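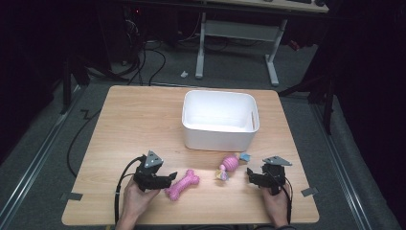
A pink bone-shaped rubber chew toy and a small pink ball toy on a table, with a white plastic storage bin behind them.

A chew toy is an object made for a dog to bite, carry and gnaw. Chew toys are sold in rubber, nylon, rope and other materials, and the bone is among the most familiar shapes.

Design
Rubber bones usually have two wide ends joined by a narrower shaft. The ends may be smooth or knobbly, and the shaft is often ridged, which gives the dog's teeth something to catch on. Ball toys are made for rolling and fetching, and some have rope, loops or other pieces attached.

Size
A toy should be too large for the dog to swallow. The maker Palomino sells its rubber bone in two lengths, 100 mm and 166 mm, with the shorter one meant for puppies and small breeds. Dultik makes a single size for dogs over 9 kg.

Care and storage
Most solid rubber toys can be washed by hand in warm water with mild soap. Toys with rope or fabric parts take longer to dry. An open-topped plastic bin is a common place to keep them, as it wipes clean and can be lifted onto a shelf. In her handbook for the Mostumham kennels, Rocío Ccori advises keeping seven toys per dog and putting out only a few at a time. Toys with cracks or missing pieces are normally thrown away.

See also
Dog toy
Fetch (game)
Teething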